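Section 3 – Setting up and packing away the Tostia play food set

Read this bit before you tip everything out. Takes a few minutes, less once you know the pieces.

What you need
The green bin. The food pieces. A flat mat or cloth, not supplied. Somewhere to put it all – floor, table, bed, whatever is free.

3.1 Laying out

1. Put the mat down first. Smooth it. On a bed, pull the quilt tight underneath or the bin will lean and pieces roll to one end.
2. Stand the bin in the middle of the mat, long side towards the child.
3. Empty the bin onto the mat. Don't shake it over a hard floor, the split pieces chip at the join.
4. Check each piece for cracks. Anything sharp, take it out of play and see Section 6 (Spares).

Note: small round pieces go further than you think. Do a sweep round the edge of the mat before you start.

3.2 Joining the split pieces

Some foods come in halves so they can be "cut" and put back together.

1. Find the two halves of the same food. Match colour, then match the join line.
2. Push together, straight on. Do not twist.
3. A thin line will still show across the piece. Normal, leave it.
4. If the halves wont hold, wipe both faces with a dry cloth and try again.

Caution: never glue the halves. Glue is not covered by the Gencombe guarantee and it spoils the game anyway.

3.3 Packing the bin

Bin is shallow, so one layer only. Long pieces first, then the rest around them.

1. Lay the corn in the middle, whole, halves joined.
2. Fruit halves to the side of it.
3. Ridged and odd-shaped pieces against the wall of the bin.
4. Little round ones last, in the gaps.
5. Nothing above the lip. If it sticks up, move it, don't press it.
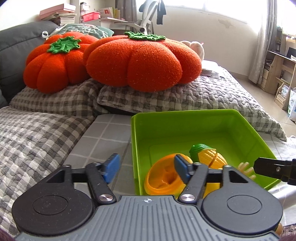

Fig. 2. Green bin on the mat, corn and other pieces inside.

Leave the bin on the mat untill all the pieces are back in. Then lift by the lip with both hands – not by one corner.

Caution: the bin is not a step or a seat. Do not stack more than 3 bins, even empty.

3.4 Cleaning

1. Warm water, 40 degrees at most, drop of washing-up liquid.
2. Separate the halves first so water doesn't sit inside.
3. Rinse, shake out, leave on a towel overnight. Hollow pieces open side down.
4. Bin: wipe only. Sloped walls drain badly if you fill it.

Not for the dishwasher. Not for the microwave either.

Note: wash before first use and after any shared session. Mat – follow the label on your own mat.

Missing a piece? Check the bedding first, then go to Section 6 for the Ernmont order form.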